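I have been setting the table wrong for most of my adult life and I would like to talk about it, so settle in, this will take me a few posts.

My grandmother had a sideboard with enough china for a wedding, 138 pieces by her own tally, and every holiday we kids were handed a stack and told to "make it look nice." No further instructions! So forks went wherever there was room.

Fast forward to this June, when I finally moved to Lalstead and had a table of my own that wasn't also my desk. I decided one proper place setting per person, even for soup on a weeknight, even if the person is just me.

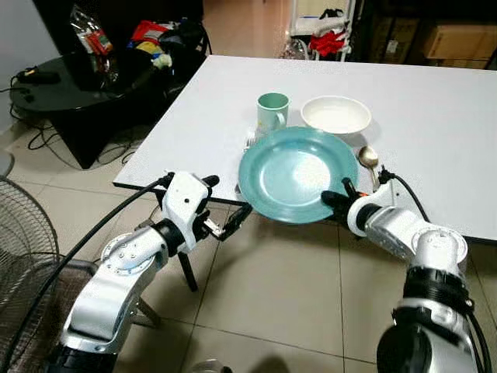

The fork goes on the left, the spoon on the right, and I say it under my breath every single time. Mug and bowl go behind the plate, where my elbow can't reach them (my elbow has a history).

The part I still get wrong is how far in the plate should sit. I like it close to me, and then it creeps over the edge of the table, and then I have to nudge it back with both hands before anybody sits down. A thumb's width in from the edge is what my aunt taught me — she's right, I just forget.

Also, I've stopped worrying about matching. Blue, green, plain white, it all gets along fine once there's food on it. I spent 3 years waiting to buy a full set and ate off paper plates the whole time, which seems very silly now.

Next up is napkins. Cloth ones, if I can bring myself to iron. Tell me where you put yours, I've heard under the fork and I've heard on the plate and I'm open to persuasion.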